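Can a machine wipe down a kitchen wall yet? (split from "Robot vacuums, year nine of my disappointment")

koltwood_kev wrote:

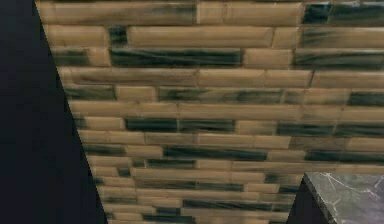
Render of the kitchen wall and counter corner. The wall is the chore.

Splitting this off before the vacuum people come for me. The question is simple. I want a machine that cleans the wall behind and beside a kitchen counter. I don't need it to cook or fold anything, and it doesn't have to talk. It just has to wipe.

The tile is the bamboo-look stuff, long and narrow, laid in a staggered pattern, each piece a little pillowed. I've had it since September and I already regret every joint. Grease finds the joints. I spent 14 minutes on one stretch last night with a toothbrush, like a man being punished by the navy.

So: is there anything out there, or am I buying more toothbrushes?

grout_expectations wrote:

More toothbrushes.

Melquiades Escobedo wrote:

I'll take the optimist's chair, it's usually empty around here. Wiping is one of the better understood jobs. You press a pad against a surface with a known force, you move sideways, you keep the force even. Arms in shops have been sanding and polishing that way for years. I ran a polishing cell for seven of them and a flat panel was the day you brought a book.

The render helps you, too. If you have a model of the wall you can plan the whole path before the arm moves an inch.

tapcon_tina wrote:

> a flat panel was the day you brought a book

Flat being the word doing all the lifting there. Look at his tiles! Every one is rounded top and bottom, with those little ridges like bamboo nodes. A pad rides over the crown of each tile and never touches the joint, and the joint is the only part that's dirty. Congratulations, your robot has polished the clean bits.

Melquiades Escobedo wrote:

Then you use a brush.

tapcon_tina wrote:

Then it flings grease at the ceiling and you need a second robot.

koltwood_kev wrote:

I would accept two robots.

ohm_on_the_range wrote:

My worry is seeing the dirt in the first place. Some of those tiles are straw colored with brownish streaks, and some are dark green with blackish streaks, and a few of the light ones have greenish gray smudges on the ends that are, as far as I can tell, part of the design. Kev, you bought a wall that comes pre-smudged. I couldn't tell you which marks are dinner and I've got a mammal's brain and bifocals.

A camera is going to do one of two things. It'll decide the whole wall is filthy and scrub the pattern for eternity, or it'll decide the whole wall is fine and go home. I've had employees of both types.

koltwood_kev wrote:

The smudges were called "natural variation" on the box. I paid extra for them.

pletov wrote:

You don't need to see dirt. Wipe everything, every night, same path. Dishwashers don't look at the plates either. People keep asking for a machine with judgment when a dumb machine on a timer would do the job.

I built one, sort of. Linear rail off a dead plotter, a sponge holder, a little pump for the spray bottle. It cleaned a strip of shower wall up to 20 inches high and as long as the rail. It worked fine for a month. My wife's review was that the bathroom now had a plotter in it.

grout_expectations wrote:

What happened after a month?

pletov wrote:

The sponge. You have to change the sponge. It also doesn't rinse the sponge. I was wiping the shower with everything the shower had ever been.

tapcon_tina wrote:

This is my whole objection in one post. The wiping is maybe half the chore. Rinsing the rag, noticing the rag is disgusting, moving the toaster, putting the toaster back where your spouse will tolerate it. Demos always start with a clean rag and no toaster.

Melquiades Escobedo wrote:

Fair on the toaster. Though there's no toaster in Kev's picture.

tapcon_tina wrote:

It's a render. Give it a week of real life and that marble will have a toaster, a banana and somebody's mail on it.

arnura_shopfloor wrote:

Shop person here, lurker mostly. We trialed a wall and fixture cleaner where I work, arm on a cart, two suppliers' worth of salespeople standing around it. Open panels were good, better than our night crew if I'm being mean. Corners and undersides were hopeless. Anywhere one surface tucked in behind another, it would slow down, think about its life and stop.

So the part of your picture I'd point at is low down, the wedge of shadow under the counter corner. The wall keeps going down past it and the dark comes right up to the tile. Cameras hate that. The arm also has to get its elbow in there without clipping a marble edge, and marble always wins on price.

ohm_on_the_range wrote:

What's the big dark slab on the left, Kev? Side of a cabinet?

koltwood_kev wrote:

Tall panel, runs up that side. I picked near-black because I am a person who makes good decisions.

Melquiades Escobedo wrote:

Dark featureless plane on one side, deep shadow on the other. OK, I'll admit some depth sensors would have a rough afternoon. You'd want to touch off on the panel first, gently, and work from contact. That's old technology and it doesn't care about color.

I still say the open part of the wall is doable now. With money.

grout_expectations wrote:

How much money.

Melquiades Escobedo wrote:

An arm, a force sensor, a mount that doesn't scare guests, somebody to set it up. More than the kitchen.

koltwood_kev wrote:

For comparison, the steam cleaner in my cart right now is $233.

pletov wrote:

I can do you a plotter for less.

ohm_on_the_range wrote:

Steam is decent on joints, but go easy near the grout until you know what sealer is on it. Test behind something.

tapcon_tina wrote:

Behind the toaster.

ocampo_jr wrote:

Reading this at 2 a.m. and disagreeing with everybody. You're all asking whether a machine can clean this wall. Put up a sheet of glass over the tile and the existing machine is a squeegee. My uncle did it over brick behind a stove. One wipe, done.

koltwood_kev wrote:

I did not pay extra for natural variation to put it behind glass like a gerbil.

ocampo_jr wrote:

Enjoy the toothbrush then.

arnura_shopfloor wrote:

Glass would help the robot too, for what it's worth. Well, the wiping part. The camera would see straight through it and try to scrub the tile.

koltwood_kev wrote:

Ordered the steamer. Pletov, how long was that rail?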